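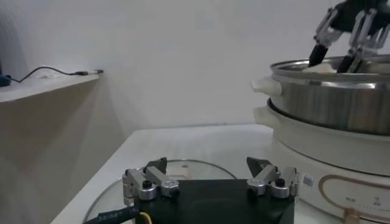

Figure 3. Electric hot pot cooker with the lid off and set down on the tabletop beside it.

4.2 Where the lid goes

No manufacturer's leaflet we collected says where a lid should be put once it has been taken off. The leaflets are full of advice on descaling, on the length of the flex and on the folly of immersing the base in water, but at the moment of lifting the lid the reader is left alone with it. We therefore asked the households in the Woltedholm sample to keep a kitchen diary through June, and to note each time a lid left its pot and what became of it.

The diaries gave us 500 usable entries. In 143 of them the lid was laid flat on the nearest clear surface, as in Figure 3, where the glass lid lies on a pale tabletop near the cooker. We call this a flat rest. A further 31 entries record the lid being balanced on something plainly not meant for it, including a butter dish, a radio and the rim of a second pot that already had a lid of its own. The remaining entries are spread over sinks, draining racks, hobs and the free hand of whoever was cooking.

Flat rests raise a small practical difficulty which the diarists describe at some length. A transparent lid on a light surface is easy to overlook. Several people reported searching for a lid that was in front of them, and one put a chopping board on top of hers and carried on with the leeks. Opaque lids gave rise to no complaints of this sort, though they were blamed for nearly everything else.

The side handles matter more than we had expected. On a cooker like the one in Figure 3, the steel pot has a white handle at its side and the base has another just below it. Diarists with this sort of arrangement tended to put the lid wherever it would not get in the way of lifting the pot out, and were fairly cross when somebody else had put it elsewhere. Antal (our earlier pilot, run in a single shared kitchen) had suggested that people simply use the side of their stronger hand. We no longer believe this, and the passage in the pilot report that says so with such confidence was written by the present authors.

Levente Hegedűs, who coded the diaries, proposed a separate class for lids put down and then moved within the same minute. We resisted this until we had read the entries again - there were a good many such lids, and some had travelled further than the food. They are treated as a class of their own in Section 4.3, under the heading of restless lids, a name we have failed to improve on.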